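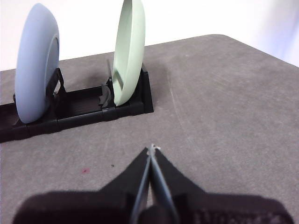
Dish rack chore, notes from the bench

31/07/2020
By Omolara Oyelaran
4 comments · 11 shares

Job for this week: plates into the black rack, on edge, and out again. Blue plate is to the left, green plate at the far end, a gap between them. The gap is the target for plate three. Ciarán wants the gap always on the same place, I prefer to move it, so we will do both and compare.

Count until now is 112 tries on the Trulldale arm. Placing in an end slot is quite good. Placing in the middle is poor, the rim of the new plate touches the neighbour and the wrist stops on force. I lowered the approach speed and it helped a little. Pádraig thinks the angle of the rack is the problem and not the speed. I did not check this yet.

Fingers: start closed for every run, please. In June we had six runs which started open and I had to throw them out.

The grey table cover has scuffs and a small reddish spot near the front of the rack. Leave them for now, I do not want to change the background in the middle of a set.

Ewan asked at lunch if it can do the dishes yet. My answer is no. It can put a clean plate in a rack when the rack stays where I put it. At home my son does the same in a few seconds, with wet plates, and he is looking at the television. For the Carngate kitchen people they need over 1000 plates in a shift, so we are far.

To do:
- turn the rack parallel to the table edge, repeat the middle slot
- ask Jarlath for the softer finger pads
- try with the plates wet (towel under the rack first!)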